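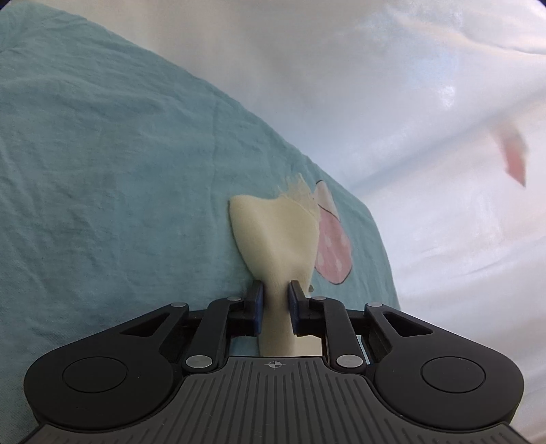 3.2 Counter surfaces and wear in the refitted hall

Figure 3. Fabric handling, cream piece over teal cloth.

Solid-surface counters were fitted in both halls during the refit, Nindico sheet at the Overgaard market and Suvton at Nustik. Same thickness, same underframe, different fixing. At Overgaard the joints were glued and sanded on site. At Nustik the tops came ready made and were dropped in, with a silicone line at every wall. We wanted to know how the two held up under daily trade, and whether stallholders cared either way.

We looked at 56 counters across the 2 halls and logged 237 marks in total (scratches, stains, chips, open joints). Scratches were by far the most common. Most sat within an arm's length of the till or the chopping area, no surprise there. Chips nearly all on front edges, at trolley height. Stains: wine, beetroot, turmeric, one case of what the stallholder called "probably squid". Nearly all came off with a mild abrasive pad, see 3.4 for the cleaning trial.

Open joints are the more serious matter. 15 in all, every one at Nustik, and every one on the silicone line where the top meets the old brick. The brick moves. The glued joints at Overgaard sit on a new stud wall so the comparision is not a fair one, and we don't read much into it. Baert (personal note, July) thinks a wider gap with a loose cover strip would have dealt with it. Ivanov disagrees, on hygiene grounds. Left open.

Height came up again and again in the interviews. Counters at Overgaard were set to suit seated customers on the tasting side, so staff work bent over all day. Two stalls had already put in a raised board on top of the counter, which hides the surface completely and rather defeats the point. At Nustik the back run is higher than the front, and complaints there were about reach, not backs.

On looks, stallholders liked the pale tops, designers liked them more. Fishmongers wanted them colder. Several people asked why the old marble had gone, and neither project file gives a clear answer; the Overgaard brief just says "worn", with no survey attached. We would of liked to see the original slabs but they had been sold on before our first visit.

Lighting affects how wear is judged. Marks logged before 8 am, with only the roof lights on, were scored lower than the same marks under the stall spots. Scores in Table 4 are therefore all from the later round.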